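Can a machine tidy up yet? Tips for the hopeful

Every November the workshop here at Starton fills up with offcuts, odd screws and people asking when a robot will come and sort them. I've had a standing answer for years, which is "after tea". It may need revising, but only slightly.

Sorting is the chore they're nearest to. If the bits are solid, don't roll far and don't look too much like one another, an arm can put like with like. It takes its time. Ingrid Achterberg at Ristmont reckons on 20 minutes for a job her nephew does in two, though the nephew wants paying.

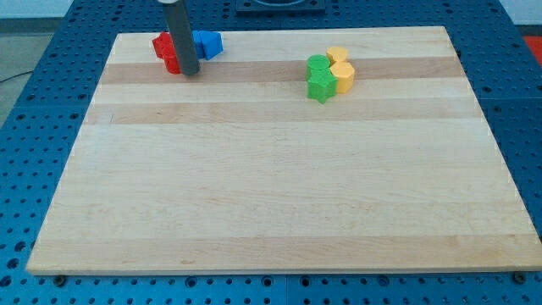

Folding is another matter. Anything that flops, such as tea towels, dust sheets or the bag off the vacuum, is still yours to deal with. So is the drawer with 43 dead batteries in it.

If you want to be ready for the day, a few habits help, and they suit humans too:

Give every sort of thing its own spot, and keep the spots well apart.

Clear the bench before you start. Sawdust confuses everybody.

Colour-code the tubs. I used leftover paint and it cost me nothing but a jumper.

Leave glue, string and wet rags out of it altogether.

As for sweeping up afterwards, the broom is behind the door.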